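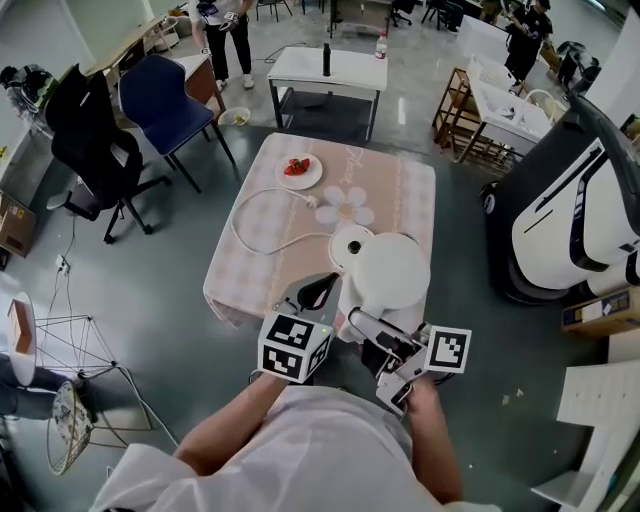 图1 茶水角的小方桌：电热水壶、散放的电源线和一盘草莓

课程作业 > 居住与日常 > 小组报告 > 一张小方桌能做多少事

一张小方桌能做多少事：共用房间茶水角的观察与整理
小组成员：Daichi Matsuda、Bhavana Iyengar、Mylene Dalisay
指导老师：Hjørdis Haugland

一、我们为什么选了这张桌子

老师在第一节课上说，题目越小越好，最好小到走两步就能摸到。我们三个人回去想了很久，先后考虑过宿舍楼的鞋柜、Sernville校区食堂的回收台，还有图书馆门口那排永远不够用的挂钩，最后还是Bhavana提出来：不如就写我们每天下午都要围着坐的那张小方桌吧。大家一听都笑了，然后就真的定下来了。

这张桌子放在我们共用的房间里，平时用来烧水、泡茶、吃水果，有时候也临时放一放作业本。它不大，铺着一块浅粉色的格子桌布，中间有一朵很大的白花，靠右上的地方还有几行淡淡的花体字。桌布是Mylene从家里带来的，她说原来铺在外婆的缝纫机上，尺寸刚好，就拿来了（后来我们才知道她外婆找了它好一阵子，这里先说声对不起）。有了这块桌布以后，大家坐下来的时间明显变长了，这一点虽然没有数据，但我们三个人的感觉是一致的。

二、研究的问题

我们想弄清楚的事情其实很朴素：一个用来喝茶的小角落，东西怎么放才顺手？哪些东西应该一直留在桌上，哪些用完就该收走？还有一个是写到一半才加进来的问题：为什么每次整理完，过不了多久又会回到原来的样子？

三、做法

我们用了13天，每天下午在固定时段记一次桌面的情况，写在一个小本子上，谁在谁写。除此之外还做了一份很短的问卷，在同层的同学里一共收回81份。问卷的题目是Daichi起草的，第一稿有点太长，Haugland老师看过以后划掉了一大半，留下的几题都跟“伸手拿东西”有关。

我们还请高一届的Tharun Ramasamy学长来喝过两次茶。他去年做过Zimitport老街茶摊的报告，对桌面的摆法很有心得，一坐下就开始挪杯子，我们拦都拦不住。

四、观察到的情况

1. 水壶
水壶是整张桌子的主角。白色，圆圆的，盖子上有一个黑色的小钮，常年站在桌子靠外的那一边。放在这里倒水确实方便，手一伸就到，可是也正因为太靠边，经过的人总要侧一下身。问卷里有不少同学写到“怕碰翻”，还有一位很认真地画了一张小图，建议我们把水壶放到桌子正中间。我们试过一个下午，结果盘子没地方放了，只好又挪回来。

2. 电源线
说到线，真是一言难尽。水壶的这根白线比桌子需要的长很多，不用的时候就一圈一圈地摊在桌布左半边，插头搁在大白花旁边。第一次记录时我们没觉得这有什么问题，到了第四天才发现，本子上几乎每一条都提到了它：放杯子要先拨开线，放本子要先拨开线，擦桌子的时候更是要整个拎起来。这根线占掉的地方，其实比水壶本身还要多。
插座也是个麻烦。接线板在椅子那一侧的地板上，地上本来就有一条黑色的线从办公椅底下过去，如果水壶也往那边接，脚下就会更乱。这一条我们特别写进了后面的建议里。

3. 水果盘
一只白色的圆盘子，放在桌子离水壶最远的那一边，装的是草莓。我们很喜欢这个位置！水壶和水果隔得远，热气熏不到，倒水的时候也不会溅到。July的时候草莓不太好买，盘子里有几天换成了李子，可是位置一直没有变，大家好像已经习惯了往那个方向伸手。

4. 椅子
桌子左边有两把椅子，一把是带轮子的黑色网背办公椅，一把是藏蓝色的壳形椅，腿细细的。谁都想坐办公椅，因为可以滑来滑去；可是喝茶的时候，反而是坐蓝椅子的人更安稳，杯子里的水也不容易晃出来。Mylene坚持要把这一点写进报告，她说她就是那个一直坐蓝椅子的人。

5. 周围的小家具
离桌子不远有一张白色圆面的小边几，下面是金色的铁丝架子，上面放着一个小木盒，旁边还有一只编织的篮子，边口带花纹。再往里，蓝椅子旁边是一个白色台面的小木床头柜，靠墙是一张浅色的木头长桌，近的这一头堆着黑色的包和杂物。我们一开始只打算写方桌，后来发现这几样东西是连在一起的：方桌上一放不下，东西就会往边几上跑，边几也满了，就会往长桌那头堆。所以长桌那一头的杂乱，追根究底有一部分是从茶水角“流”过去的。

五、试着改一改

我们做了三次小小的调整，花得最多的一次也只用了400日元，买的是扎线带和一块杯垫，剩下的都是用手边的东西解决的。

第一次是收线。用扎线带把多出来的线绕好，只留出够用的一段。效果立竿见影，桌布左半边一下子空出来，可以并排放下两个杯子和一本本子。缺点是每次换位置都要重新解开，Daichi嫌麻烦，第三天就不绕了。

第二次是把茶包集中起来。原来茶包东一个西一个，后来我们规定统一放在边几那边，要喝的时候再拿。茶是Hoshino的焙茶，味道温和，老师也喜欢。这个办法坚持得最好，可能是因为走过去拿一趟茶包，正好可以站起来活动一下。

第三次是控制水量。以前总是烧满满一壶，喝不完就凉在那里。后来我们约定两个人喝的时候只烧600毫升，多来一个人再加。水开得快了，等水的时候大家也不会到处走开。

六、讨论

写到这里，我们对最后那个问题也有了一点想法。整理之所以会“退回去”，多半是新的摆法比旧的摆法多了一个动作。绕线多了一个动作，所以最先放弃；拿茶包虽然也多走几步，但是有人觉得舒服，就留了下来。Tharun学长看了初稿以后说，他在茶摊那边也见过类似的情形，老板娘的糖罐被热心的客人换过好多次地方，每次到了傍晚都会自己回到秤的旁边。

当然我们的观察也有不足。记录的人就是使用的人，谁值班谁就会不自觉地收拾一下，所以本子上的桌面恐怕比平时要整齐。问卷也只发给了同一层的同学，别的楼层怎么用茶水角，我们并不清楚。

七、建议

水壶稍微往桌子里侧挪一个手掌的距离，仍然顺手，也不容易碰到。
电源线如果不愿意每天绕，可以换一根短一点的，或者请管理处在桌子这一侧加一个插座。
水果盘保持现在的位置。
边几留给茶包和杯垫，作业本请放回自己的书包。
桌布每两周洗一次，由Mylene带回去洗（她自己答应的，顺便给外婆看看）。

八、致谢

谢谢Haugland老师耐心地读了我们三稿，每一稿都用绿色的笔写满了字。谢谢Tharun学长的两次茶会和一大包饼干。也谢谢填问卷的各位同学，尤其是画了小图的那一位，我们一直没找到你是谁，如果看到这篇报告，欢迎下午过来坐坐，水是现成的。

相关报告
Zimitport老街茶摊的桌面与客人
宿舍鞋柜的一个学期
Tritard公寓的公用厨房：谁在洗碗
图书馆门口的挂钩为什么总是不够
从窗台到书桌：小型植物的搬家记录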